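To: theatre-staff list
Subject: Re: Re: suturing trial and the roster

Fouzia Butt wrote:
> Before this goes any further can someone say what happens to the
> scrub nurses and surgical assistants? Afridi room goes over to the
> robot in February and all I've had is a brochure from Wurnel. My lot
> are asking me at handover and I've got nothing to tell them.

Fouzia, sorry, been flat out. Quick answers, between cases.

Nobody's hours are cut in the first block. Scrub stays at the table, same as now. Assistants lose most of the thread cutting and retraction, pick up instrument swaps and docking. Different job, I know. More standing about watching a screen, and a few of the Sodthorpe crew said thier necks were worse for it.

Training is 50 hours on the Cluvum bench, paid, rostered — not in your own time. If anyone's been told otherwise send them to me.
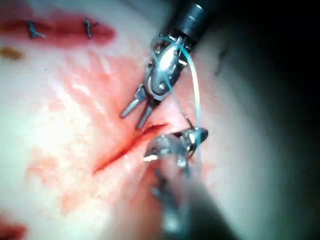
Who takes over if the automated stitching stops partway through a closure?
The surgeon at the console takes it by hand, and the scrub nurse keeps an open set ready on the trolley.

Still not sorted: pay grade for the docking role. I've asked for it to sit at the higher band and been told it's "under review", so keep on at them. Also the count sheets, which don't have a line for the robot instruments yet. Use the back of the form til the new ones are printed.

Bench is free from 7 am most mornings, put your name on the sheet by the tearoom.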